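**Thread: moving our grasp planner off the old sampler, notes from the kitchen sim**

1/ Spent the last two sprints replacing the grasp sampler in Prokska, our tabletop planning stack. Posting the parts that might save someone else a week. Config names are ours, the problems are general.

2/ Setup: fixed-base arm behind a counter, simulated kitchen, one RGB-D view, no wrist camera in this round. Scenes are generated by Dumham from a list of assets and a seed. Same seed, same scene, bit for bit, as long as you pin the physics version. We did not pin it at first.

3/ The old sampler drew antipodal pairs from the segmented point cloud, scored them, and handed the top 20 to the motion planner. Fine on mugs and boxes. Bad on anything thin, flat, or lying against the counter.

4/ Failure mode one: thin objects. Depth noise at the counter surface was larger than the object height. Plane removal ate the object along with the plane. The sampler then returned zero candidates and the task node logged "no target" instead of "target lost in preprocessing." Two very different bugs, one message.

5/ Fix: run plane removal after instance masks. If a mask has support in RGB but fewer than 8 points above the plane, keep the plane points inside the mask and tag the instance as flat. Flat instances go to a separate sampler that only proposes top-down or edge approaches.

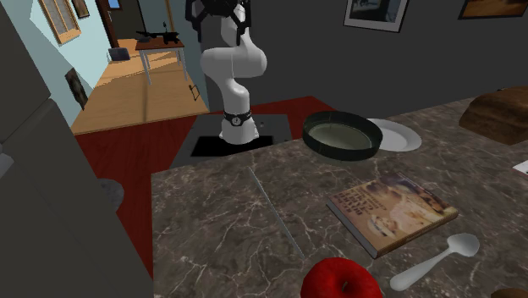
*Kitchen scene in sim. Apple, spoon and book up front, shallow pan and plate toward the far edge of the counter.*

6/ The spoon is the object I now use for regression. Bowl and handle want different grasps, and the handle sits low enough that finger clearance to the counter matters. Collision margin on the finger links was set globally. It is per link now.

7/ Books are worse than they look on paper. A closed hardcover is a box, so every antipodal scorer loves it, then proposes a span wider than the gripper opens. We were filtering on width after scoring. Move the width check first. Candidate count drops, planning time drops with it.

8/ The stone counter texture deserves its own post. A dense network of pale veins gives the segmentation net plenty of edges to get excited about. On the plain gray counter we had almost no phantom instances. On the veined one we had them in most seeds. Retrained with randomized counter materials and most went away. The rest die in a minimum-area filter.

9/ Failure mode two: partial views. A pan with a plate partly hidden behind it got merged into one instance when the rims lined up in depth. The merged shape has a centroid that belongs to neither object. The grasp lands on the rim gap and the planner reports success, since the path is valid. The path was never the problem.

10/ We now split on color discontinuity inside a mask before fitting a shape. Crude. It over-splits printed covers, so the split is skipped for anything that fits a cuboid within tolerance.

11/ Planner side: base is fixed, so reachability is a lookup. Rugemalira builds the voxel map offline, 5 cm cells, and the sampler queries it before calling IK. It cut IK calls by more than half on far-side objects. Regenerate the map when you change the gripper. The tool frame moves and the map will not complain.

12/ Numbers from the last full run: 1761 seeds, one pick attempt each, target drawn from the asset list. Remaining failures are roughly half perception and half planning timeouts. Before the change it was nearly all perception. I count the shift as progress, because timeouts are reproducible.

13/ Tooling: every failed seed now writes the scene file, the masks, the candidate list with the rejection reason for each, and the joint path if there was one. Replay is one command. Should have been built first.

14/ Rejection reasons are an enum, not free text. We had "collision", "in collision", and "coll." in the logs, and three people had written three grep scripts.

15/ Open items: the planner still treats neighboring objects as static. A sweep that nudges the apple counts as a collision in sim and gets rejected. In clutter this throws away paths I would accept. Looking at a contact cost with a cap per object class.

16/ Also open: the Domex bridge drops depth frames when the renderer falls behind, and the perception node silently pairs new RGB with old depth. Harmless with a parked arm. Not harmless once the arm is in view. Timestamp check goes in this week.

17/ Sampler branch gets merged after the timestamp fix. Config diffs will be in the release notes, including the per-link margins.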